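The Night Shift at Viltonel

I took the job at Viltonel because it was warm and you could sit down. My brother-in-law said it was teaching robots to do housework, and I said well somebody ought to, and by June I had a lanyard and a locker and a chair with one arm missing.

The way it worked was this. Upstairs they had a pretend world on the computers, with a pretend arm in it, and the arm practised chores all night long. Picking up. Putting down. Moving a thing from one bit of the table to another bit of the table, which is most of what my mother did for fifty years if you think about it. I sat in front of the screen with a flask of tea and typed YES if it had managed and NO if it hadn't. I typed an awful lot of NO.

"Don't be mean to it," said Bhupendra Yadav, who had the desk opposite and ate clementines all through the small hours. "It's only young."

"It's dropped the same thing seven times."

"So did my daughter. She's a dentist now."

We had names for the chores. The official ones were long strings of letters, so we called them after people we'd worked with. Quansah was the one where it had to tidy up a little pot with a handle (I'd had a supervisor called Quansah at the Plistport ferry office, a lovely woman, could not walk past a mess). Quansah was the hard one. The arm could stack blocks till the cows came home, but show it something with a thin wire loop on top and it went to pieces.

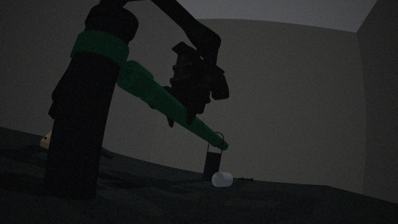 So there I was at 5 in the morning, leaning so close to the screen that my glasses were nearly touching it, saying come on, come on, like my dad at the greyhounds. And Bhupendra had stopped peeling. He came round my side of the desk in his socks and stood there with half a clementine in his hand!

"It's thinking," he said.

"It doesn't think. They told us that on the first day."

"Then what do you call that?"

I didn't know what I called it. I'd seen my mother do the same in her last year, with her hand stopped over the sugar bowl, working out what came next. I never hurried her. I'd wanted to, mind you, plenty of times, with the bus due and my coat on, but I never did, and I found I didn't want to hurry this one either.

My sister rings every weekend and asks if they can do the ironing yet. No, I tell her. Can they do the dishes? No. Well, what can they do? And I say they can pick up a block, Maureen, and she says she's got a grandson of 2 who can pick up a block and he doesn't need a building in Plesen to do it in. She's not wrong. I've got 18 shirts in the basket at home and I don't expect any help with them before I retire.

But I'll tell you what I did that morning. The clock in the corner of the screen was running down, and you were meant to put your answer in as soon as it hit nought, and I took my fingers off the keys and put them round my cup.

"Take your time, love," I said.

Bhupendra gave me the other half of the clementine and pulled his chair round, and we sat and watched.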